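This site uses cookies to keep the page running. OK / Manage settings

Print this page | E-mail this page

Junis opens its Saturday fruit bag table to every family on the block

Wednesday, December 20, 2023

Hi, I'm Danica Vrabec, and I run the snack table at Junis, the community kitchen on Ginting Street. I've been dying to share this one! Starting in April, our fruit bags will be free to any family that stops by, no sign-up sheet, no forms, just come in and grab one.

We tried the idea out this fall with 100 bags a week and ended the season at 787 handed out (my feet can confirm it). Parents kept telling us the same thing: a whole bowl of fruit goes soft on the counter, but a couple of pieces packed and ready by the door get eaten on the way to practice. 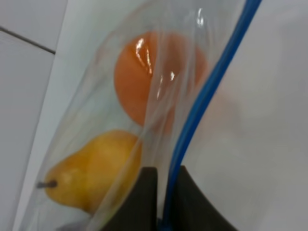
So we're keeping it simple. Every bag gets 2 pieces of whole fruit, one of them usually a pear, and a zipper seal so the kids can close it up again if they only get through half. We stick with clear bags so you can see what you're getting before you pick. My co-worker Khairul Pelupessy wanted paper at first, and we went back and forth on it for weeks, but the little ones like to choose by color and that settled it.

If you're packing along with us at home, go easy on the pears. Put the firmer fruit in first, press the air out gently and don't stack anything heavy on top. And please bring your empty bags back if they're still in good shape! We'll have a bin for them next to the coat rack.

Pickup is in the front room, Saturdays from 9 until noon. Questions? Ask for me or Anjani Liew at the front desk.

Get our newsletter: enter your e-mail address

Last updated: 2 days ago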